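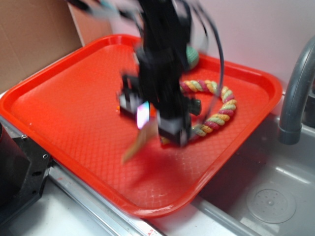
Laiba Yousafzai would have kept the old fingers, and told us so before the trial was an hour old. Her view was that a gripper which drops one thing in ten but never jams beats one that holds everything and has to be reset. Tariq Ghumman disagreed, and most of this page comes out of that argument.

Gripper trials at the Randau workshop
Posted May 17, 2019

We compared two sets of fingers on the same arm, using the same controller and the same tray of mixed objects. The first set was the Flisero pair we have run since February. The second was the Ustix pair, which costs more and has a softer pad. Each was given 895 picks from the red tray, with the objects put back by hand after every round.

Red tray, arm moving. The rope ring stayed in for every round. It is awkward to grip, and its strands are thick enough that both sets of fingers tended to close on one side only. The tray base has a fine diamond grid with a bit of shine to it, and the reflections caused the camera more trouble than the objects did. Katherine Marulanda cured most of that by turning the exposure down.

Notes from the trial

Speed: we ran both sets at the same setting. At full speed the arm is a blur to our camera, so Talha Hayat took his timings from the controller log – the pictures were no use for that.

Cables: the long one needs plenty of slack. On the first day it was clipped too short and pulled at the wrist whenever the arm went to the far corner of the tray. It now has a wider loop.

Holding: the Ustix pads were better on round and soft things. The Flisero fingers were better on anything narrow, and quicker to let go.

Resets: 6 for the Ustix pair, 5 for the Flisero. Laiba says this proves her point. Tariq says one reset is nothing.

Both sets go on to the longer run of 2,000 picks, using the Wanyama controller for the first time. Zarmeena Paracha is writing the new pick list and would like suggestions for objects, nothing heavier than a full mug please.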